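Patient Transport and Room Readiness Assistant (two positions)
Stefanou Rehabilitation Hospital, Bralside
Posted 2019-12-15

Stefanou Rehabilitation Hospital invites applications for two full-time positions in its Patient Transport and Room Readiness department. The department prepares patient rooms between stays and keeps the hospital's wheelchairs clean, complete and ready for use on every ward.

The hospital serves Bralside and the neighboring town of Grukness. Most of our patients are recovering from joint surgery or stroke, and many depend on a wheelchair from the first hour of their stay. Successful applicants will report to the Room Readiness Supervisor.

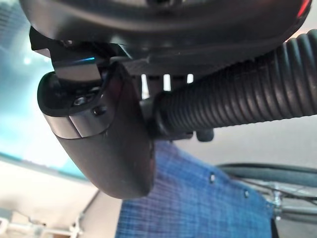

Each shift lasts 8 hours, with a paid meal break. Assistants rotate between early and late shifts and work every second weekend. The hospital maintains a fleet of nearly 500 wheelchairs, all of them recorded in the Vendo equipment register, and assistants are expected to update the register before the end of each shift.

Duties

Open, position and fold wheelchairs in patient rooms, treatment areas and the main lobby.
Clean seats, backrests, armrests and push handles according to the infection control schedule.
Inspect fabric seats for tears, loose stitching and sagging, and withdraw any chair that does not meet the standard.
Check wheels, spokes, brakes and footrests, and report faults to the workshop.
Clear the floor of patient rooms before a bed or chair is moved.
Escort patients to therapy and imaging appointments when requested by nursing staff.
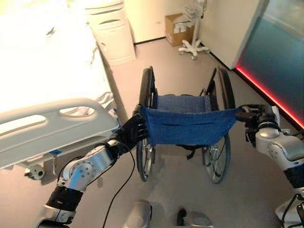 Wheelchair with blue fabric seat and backrest in a hospital room.

Assistants do not carry out repairs. A chair with a damaged seat or frame is tagged, entered in the register and taken to the workshop on the lower level – it may not be returned to a ward until the workshop has signed it off.

Requirements

High school diploma or equivalent.
Ability to stand and walk for most of a shift, and to push an occupied wheelchair on ramps.
Clear spoken English and a courteous manner with patients and visitors.
Basic computer skills, including data entry.
Completion of a background check and health screening before the first day of work.

Previous experience in a hospital or nursing home is preferred but not required. All new employees complete paid training in safe patient handling, cleaning procedures and use of the equipment register.

Benefits

The positions carry health and dental coverage, paid vacation, a retirement plan and free parking at the Bralside site. Uniforms are supplied and laundered by the hospital. Employees who live in Grukness may use the staff shuttle at no charge.

How to apply

Applicants should submit a completed application form, a current resume and the names of two references to the Human Resources office, ground floor, main building. Forms are available at the front desk. Applications will be accepted until the end of December, and interviews will be held on site – applicants selected for interview will also be shown the wards and the workshop.

Stefanou Rehabilitation Hospital is an equal opportunity employer. Applicants who need an accommodation at any stage of the hiring process should contact Human Resources.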